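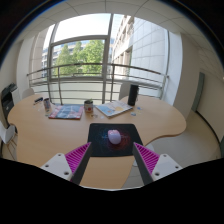 Clidport signs off on grippers, holds back on arms

11/19/20

Clidport will buy hand-held grippers first and leave the robot arms for a later round, the assembly firm said after its equipment budget meeting. The order is small. Two grippers now, spare fingers, mounts, one storage case. The arms, which had been pencilled in for the same purchase, get pushed to next year's plan with a review in February.

Kheri Mfaume, who put the request together, said the money was there for one arm or for a decent start on recorded handling work, and the firm picked the second.

"An arm with nothing to learn from sits in a corner," he said. "We had one quote that ate the whole line and didn't even include the fingers."

Price per gripper set is $900, with soft fingers on both sides and brackets already drilled. Camera extra. Delivery extra too, which was a sore point in the meeting. Peslow, the supplier, is quoting 38 days from purchase order to door, and has been asked to do better. No answer yet at time of writing.

What the sets are for: picking up and putting down ordinary desk and bench items, over and over, by hand, with everything recorded. Mice, pens, small boxes, connector housings, that sort of thing. Staff start on easy shapes at an office table and then move to real parts from the line. Thịnh Dương is writing the task list and wants the first version kept short.

"People always want to start with the hardest part in the building," Dương said. "Start with a computer mouse. It's smooth, it's low, it slides on the pad. You learn plenty about finger spacing from a mouse."

Finger wear is the running cost to watch. The ribbed fingers are soft and are treated as consumables in the budget, same heading as gloves and tape. Clidport has put in for spares up front instead of ordering pair by pair, after the Skakness site ran short on a trial and lost most of a week waiting on a parcel. Skakness has since lent over its notes, including a sheet on what to check when a set arrives:

- fingers bend back to shape after a full squeeze
- tips meet evenly, no twist
- bracket screws tight, then checked again after first day of use
- camera view not blocked by the fingers when open

The two sites will share the task list but not the equipment. There was talk of one pooled order and a van going back and forth. Dropped. The Skakness manager wanted her own sets and so did everyone else.

Floor space came up as well. The building at Clidport dates from 1982 and the old assembly hall has power in all the wrong places, so a fixed arm would need a new supply run, guarding, and a floor check before anyone bolts anything down. None of that was in the arm quote. Mfaume has asked for the electrical work to be priced seperately so it can go in the February review as its own line. The grippers need a table and a charger.

Staff time is the bigger number and it isn't settled. The plan asks for some two hours per person per shift on recording, rotated, nobody on it all day. Line leads have said yes in principle but want to know who covers the benches. Dürr-style scheduling software was mentioned and then un-mentioned, too expensive. A spreadsheet for now.

Storage of the recordings also still open. IT wants the files kept on site. Dương wants a second copy somewhere else and says a drive in a drawer doesnt count. A price for that is due before the order is placed, and it comes out of the same budget, so if it runs high the storage case goes first, then part of the spares.

One question from the floor was whether the arms are ever coming. Mfaume said yes, if the recordings are good enough to be worth training on, and if the power run comes in at a sane figure. He would not give a date. The arm quote lapses before the review anyway and will have to be asked for again, from Peslow and at least one other supplier this time.

The purchase order goes out once delivery is agreed. Anyone who wants to be on the first recording rota should give their name to Dương, along with shift pattern and whether they're left-handed. Left-handers wanted, the Skakness trial had none.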